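Illovel Folding Work Table
Section 5: Setting Up, Leveling and Caring for the Top
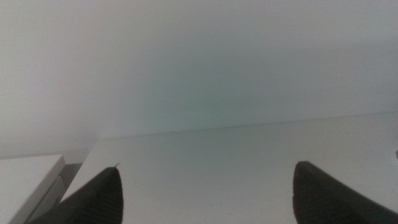
Read this section before you put the table to use for the first time. It assumes that you have finished Section 4 and that both leg frames are bolted to the underside of the top. If the bolts are only finger tight, go back and finish step 8 of that section first.

The instructions apply to the Illovel table with the white top. Owners of the Sident bench version should follow the same steps but leave out 5.2, as the bench legs have fixed feet.

5.1 Placing the table

1. Choose a spot on a hard, dry floor. Thick carpet lets the feet sink unevenly and the table will not stay level.

2. Measure the space. The top is 78 inches long, and you will want room to stand on at least one of the long sides.

3. With a second person, carry the table to its place upside down or on its side. Hold it by the leg frames.

CAUTION: Do not drag the table by the edge of the top. The edge strip is glued and can be pulled away from the board.

4. Lay a blanket on the floor, set the long edge of the table down on it, and swing out the first leg frame until the brace clicks.

5. Do the same with the second leg frame. Push on each brace with the palm of your hand. A locked brace will not move.

6. Turn the table onto its feet. Both people should lift together.

CAUTION: Keep fingers clear of the brace hinges while turning the table over. A brace that has not locked can close suddenly.

Note: If one brace does not click, look for a washer trapped in the hinge. A spare washer sometimes falls in there when the hardware bag is opened over the frame.

5.2 Leveling

1. Put a spirit level on the top, lengthwise, near the middle.

2. Turn the foot at the low end counterclockwise to raise it. Take the weight off the foot with one hand while you turn it with the other.

3. Put the level crosswise at one end and repeat, then at the other end.

4. Go back to the middle and check again. Adjusting one foot nearly always changes the others a little.

5. Press down on each corner in turn. If the table rocks, lower the foot at that corner until it touches the floor.

6. Tighten the lock nuts against the leg tubes with the small wrench from the hardware bag.

Do not unscrew any foot so far that the red mark on the thread can be seen. Past that mark there is not enough thread left in the tube to hold a load. On a badly sloping floor, use a solid shim under the foot and start again from step 1.

5.3 First cleaning

The top is shipped under a clear film. Leave the film on until the table is standing in its final place.

1. Start at a corner and peel the film back low and slowly, keeping it close to the surface. Pulling straight up can leave strips of glue behind.

2. Mix a few drops of dish soap into a bowl of lukewarm water.

3. Wipe the whole top with a soft cloth, working from the far edge toward you.

4. Wipe again with clean water and dry with a second cloth.

5. Look along the top from the side, with a lamp or window at the other end. Smears and bits of glue show up much better this way than from directly above.

If glue is left, rub it with a little cooking oil, wait five minutes and wash the spot with soap and water. Do not scrape. Kitchen scouring pads, steel wool and powder cleansers will dull the finish, and the dull patch cannot be polished out.

Lint and fine threads are easy to miss on a pale surface -- go over it once more with a barely damp cloth before any gluing, painting or paper work.

5.4 Using the top

Spread heavy items along the length of the table and keep them over the leg frames where you can. Do not sit or stand on the top.

Use a mat under anything with a sharp edge or a rough base. The Greco cutting mat fits the width of the table and can be left in place. Other mats will do as well, but avoid black rubber, as it can stain white surfaces over time.

Use a trivet under hot pans, glue guns and soldering irons. A mark left by heat is permanent and is not covered by the warranty.

Wipe up ink, coffee and food coloring as soon as you can. For ink that has dried, try rubbing alcohol on a cotton pad, first on a small area near the edge.

5.5 Regular checks

After the first week of use, tighten all the leg bolts again. New joints settle and a bolt or two may have worked loose.

After that, check the following every couple of months:

Leg bolts -- tight, with no gap between frame and top
Braces -- click fully open, hinges free of grit
Feet -- lock nuts tight, pads not split
Edge strip -- flat against the board at all corners

Replacement feet and edge strip are sold under the Drotov name and come with their own instruction sheet. Foot pads are sold in packs of 8. Have the number from the label under the top ready when you order.

For folding and storage, go to Section 6.

Revised November 2019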